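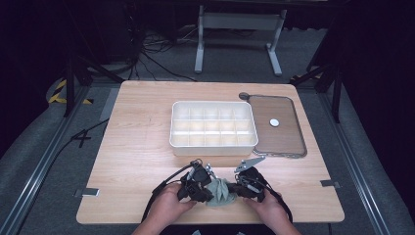

학생 프로젝트 > 로봇 조작 > 최종 보고서

손에 쥐는 그리퍼를 이용한 천 정리 작업의 시연 수집과 모방 학습

작성: Kimutai Athumani, Margarida Paiva
프로젝트명: Istum
제출일: 07/10/2022

1. 과제의 범위

Istum은 사람이 손에 쥐는 그리퍼로 작업을 직접 해 보이고, 그 기록으로 로봇 팔의 동작을 학습시키는 과제이다. 작업은 구겨진 천을 집어 모양을 잡은 뒤 칸막이 정리함의 한 칸에 넣는 것으로 정했다. 처음 제안서에는 뚜껑을 덮는 동작까지 들어 있었으나 중간 점검에서 뺐다. 뺀 이유는 5절에 적었다.

천을 고른 것은 지난 학기 조의 결과와 관련이 있다. 그 조는 나무 블록을 옮기는 작업을 했고 블록의 위치와 방향만 알면 동작을 거의 그대로 재생할 수 있었다. 천은 같은 자리에 놓아도 매번 형태가 달라서 저장된 궤적을 재생하는 방법으로는 처리하기 어렵다. 시연에서 무엇을 배웠는지 확인하기에는 이쪽이 낫다고 판단했다.

인원은 두 명이다. Athumani가 기구와 기록 프로그램을, Paiva가 데이터 정리와 학습을 맡았다. 시연은 둘이 번갈아 했다.

2. 작업대 구성

작업대는 밝은색 나무 상판이고 모서리가 둥글다. 상판의 왼쪽과 오른쪽 가장자리는 작은 금속 브래킷으로 물려 있고, 작업대 양옆 바닥에는 긴 알루미늄 레일이 지나간다. 상판이 밀리면 기록된 좌표가 전부 틀어지므로 작업을 시작하기 전에 브래킷을 먼저 손으로 흔들어 확인했다.

흰색 플라스틱 정리함은 작업자가 볼 때 상판 안쪽 가운데에 둔다. 뚜껑은 그 오른쪽에 평평하게 눕혀 둔다. 천은 연한 녹색 한 장만 썼다. 다른 색의 천도 준비했지만 상판과 색이 비슷해서 영상에서 윤곽이 잘 구분되지 않았다.

전선은 생각보다 신경이 많이 쓰였다. 그리퍼에서 나오는 검은 케이블을 상판 위로 두면 천 밑으로 들어가 천을 같이 끌고 가는 일이 생겼다. 그래서 케이블을 상판 왼쪽 바깥으로 내려 바닥으로 빼고, 시연을 시작할 때마다 손목에 감기지 않았는지 확인했다. 이 확인을 빠뜨린 기록은 대부분 뒤에 가서 버리게 되었다.

3. 시연 방법의 선택

로봇에게 작업을 보여 주는 방법으로 세 가지를 검토했다.

첫째는 로봇 팔을 사람이 직접 잡고 움직이는 방법이다. 별도 장비가 없어도 되고 로봇이 갈 수 없는 자세가 기록될 걱정도 없다. 그러나 팔이 무거워서 천처럼 가벼운 물체를 다룰 때 힘을 조절하기 어려웠고, 사람의 몸이 카메라를 자주 가렸다.

둘째는 조종기로 로봇을 원격 조종하는 방법이다. Clalolura라는 이름의 조종 프로그램을 학과에서 빌려 써 보았다. 자세를 정밀하게 맞추는 데는 좋았다. 다만 조종하는 사람이 천이 눌리거나 당겨지는 것을 느끼지 못하기 때문에 화면만 보고 판단해야 했고, 익숙해지기 전까지는 천을 놓치거나 상판을 세게 눌렀다. Paiva는 연습을 더 하면 해결된다는 의견이었으나 남은 일정으로는 어렵다고 보아 채택하지 않았다.

셋째가 손에 쥐는 그리퍼이다. 사람이 그리퍼의 양쪽 조를 한 손에 하나씩 잡고 천을 그 사이에 물린다. 손으로 일하는 것과 비슷한 속도로 움직일 수 있고 천이 물린 정도가 손에 전해진다. 로봇 없이도 시연을 모을 수 있으므로 로봇이 다른 조에 배정된 시간에도 작업을 계속할 수 있었다. 단점은 로봇이 따라 할 수 없는 동작이 섞여 들어간다는 점이다. 손목을 많이 비틀거나 상판 가까이에서 그리퍼를 거의 눕히는 동작이 그렇다. 이 문제는 4절의 규칙으로 줄이고, 남은 것은 데이터를 정리할 때 걸러 냈다.

4. 시연 규칙

초반에는 규칙 없이 각자 편한 대로 시연했다. 그 결과 두 사람의 기록이 서로 다른 작업처럼 보일 정도로 차이가 났다. Athumani는 천을 몸 앞으로 끌어와 뭉친 다음 옮겼고, Paiva는 정리함 가까이에서 바로 집어 올렸다. 학습된 모델은 두 방식의 중간쯤 되는 동작을 냈는데, 천을 끌어오다가 멈추고 들어 올리려 하다가 놓는 식이었다.

그 뒤로 다음과 같이 정했다.

시작할 때 천은 구겨서 상판 앞쪽에 떨어뜨린다. 모양을 일부러 만들지 않는다.
그리퍼는 천의 위쪽에서 접근한다. 옆에서 밀어 넣지 않는다.
천을 문 뒤에는 몸 앞에서 잠깐 멈춘다. 물린 상태가 기록에 분명히 남아야 한다.
정리함 쪽으로 옮길 때는 칸막이보다 높게 들고, 칸 위에 온 다음 내린다.
놓은 뒤에는 그리퍼를 곧게 위로 뺀다. 옆으로 빼면 천이 딸려 나온다.
도중에 천을 떨어뜨리면 다시 집어서 끝까지 한다. 기록을 중단하지 않는다.

마지막 항목은 논의가 길었다. Paiva는 실패가 섞이면 모델이 떨어뜨리는 동작까지 배운다고 보았고, Athumani는 떨어뜨린 뒤의 대처가 없으면 로봇이 한 번 실수한 다음 아무것도 하지 못한다고 보았다. 지도 교수의 조언에 따라 떨어뜨리기 직전 구간은 학습에서 빼고 다시 집는 구간부터 넣는 것으로 정리했다. 구간을 나누는 일은 영상을 보면서 손으로 했다.

5. 데이터 수집과 정리

학습에 사용한 시연은 모두 132개이다. 수집에는 2주가 걸렸고, 대부분의 시간은 시연 자체보다 초기 배치를 바꾸고 기록을 확인하는 데 들어갔다.

각 시연에는 영상, 그리퍼의 위치와 방향, 양쪽 조가 벌어진 정도가 들어간다. 영상과 위치 기록은 서로 다른 프로그램이 저장하므로 시각을 맞추어야 했다. 처음에는 저장된 파일의 생성 시각을 기준으로 맞추었는데 영상 쪽이 조금씩 늦었다. 시연을 시작할 때 그리퍼를 완전히 닫았다가 여는 동작을 넣고 그 순간을 두 기록에서 찾아 맞추는 방법으로 바꾼 뒤 어긋남이 눈에 띄지 않게 되었다.

버린 기록은 대체로 케이블이 당겨진 것, 손이 그리퍼의 위치 표시를 가린 것, 천이 상판 밖으로 나간 것이다. 손이 가리는 문제는 오른쪽 조를 잡는 손에서 더 자주 나타났다. 오른쪽 조에는 납작한 회색 금속판이 위를 향해 비스듬히 달려 있는데, 이 판을 피해서 잡으려다 보니 손의 위치가 매번 조금씩 달라진 탓이다. 잡는 자리에 테이프를 감아 두는 방법을 생각했으나 기구를 다른 조와 함께 쓰고 있어 적용하지 못했다.

뚜껑을 덮는 동작을 뺀 것도 이 단계에서 정했다. 뚜껑은 납작해서 상판에 눕혀 놓으면 그리퍼로 가장자리를 들어 올리기가 어려웠다. 사람은 그리퍼 끝으로 뚜껑을 밀어 상판 끝에 걸친 다음 집는 식으로 해결했는데, 로봇에서 같은 동작을 하려면 팔이 닿는 범위를 벗어났다. 뚜껑을 세워 둘 받침을 만들면 되지만 그러면 천과 관계없는 준비가 늘어난다고 보았다. 뚜껑은 치우지 않고 정리함 옆에 그대로 두었다.

6. 학습

모델은 영상과 현재 그리퍼 상태를 받아 다음 동작을 내는 구조이다. 수업에서 제공한 코드를 거의 그대로 사용했고, 입력 영상을 자르는 범위와 조의 벌어짐을 다루는 방식만 고쳤다. 중간 결과는 학습 1,000단계마다 저장하여 로봇에서 짧게 확인했다. 학습 오차는 계속 줄어드는데 로봇에서의 동작은 어느 시점부터 오히려 뻣뻣해졌기 때문에, 최종 모델은 오차가 아니라 로봇에서의 동작을 보고 골랐다.

조의 벌어짐은 처음에 연속된 값으로 예측하게 했다. 그랬더니 천을 문 상태에서 조가 조금씩 풀려 옮기는 도중에 떨어지는 일이 잦았다. 열림과 닫힘 2가지 상태로 바꾸자 이 현상은 줄었다. 대신 천을 살짝만 물고 고쳐 잡는 동작은 표현할 수 없게 되었다. 시연에는 그런 동작이 꽤 들어 있었으므로 아쉬운 부분이다.

7. 로봇에서의 결과

시험은 로봇 담당 실습실인 Salgado에서 했다. 상판과 정리함은 수집할 때와 같은 배치로 놓았다.

천이 상판 앞쪽 가운데에 있고 한 덩어리로 뭉쳐 있을 때는 집기부터 넣기까지 대체로 이어서 해냈다. 천이 넓게 퍼져 있으면 한쪽 끝만 물고 올라가는 경우가 많았다. 그렇게 물면 천이 길게 늘어져 칸막이 위에 걸치고, 놓은 뒤에도 일부가 옆 칸으로 넘어갔다. 시연에서는 사람이 퍼진 천을 먼저 모은 다음 들었는데, 모으는 동작은 사람마다, 또 그때그때 달라서 모델이 일관되게 배우지 못한 것으로 보인다.

떨어뜨린 천을 다시 집는 동작은 기대보다 잘 나왔다. 다만 천이 정리함 바로 앞에 떨어지면 그리퍼가 정리함 테두리에 닿을 만큼 가까이 내려와서 안전을 위해 우리가 정지시켰다. 시연할 때는 사람이 자연스럽게 그리퍼를 몸 쪽으로 기울여 테두리를 피했으나 로봇은 그 각도를 내지 못했다. 손에 쥐는 그리퍼로 모은 시연의 한계가 가장 분명하게 드러난 경우이다.

조명도 결과에 영향을 주었다. 뒤쪽이 어두운 상태에서 모은 시연이 많다 보니 실습실의 불을 모두 켜면 접근 위치가 정리함 쪽으로 치우쳤다. 원인을 따로 분리해서 시험하지는 못했다.

8. 남은 일

학과 발표는 11월이고, 그 전에 두 가지를 더 해 볼 계획이다. 하나는 천이 퍼져 있는 경우의 시연을 따로 모으는 것이다. 이때 천을 모으는 순서를 미리 정해 두 사람이 똑같이 하기로 했다. 다른 하나는 로봇이 낼 수 없는 각도가 나오면 수집 도중에 소리로 알려 주는 기능이다. Athumani가 기록 프로그램에 넣고 있으며 팔의 관절 범위를 읽어 오는 부분까지 되어 있다.

Zastata에서 나온 가벼운 그리퍼로 바꾸는 안도 있었으나 보류했다. 기구가 바뀌면 지금까지의 시연과 손끝 모양이 맞지 않는다. 오래 시연하면 손목이 아픈 문제는 한 사람이 연속으로 하는 시간을 줄여서 대응하고 있다.

기록 파일과 구간을 나눈 표는 수업 공유 폴더의 Istum 항목에 올려 두었다. 폐기한 기록도 지우지 않고 별도 폴더에 넣었으며, 폐기 사유는 표의 마지막 열에 적혀 있다.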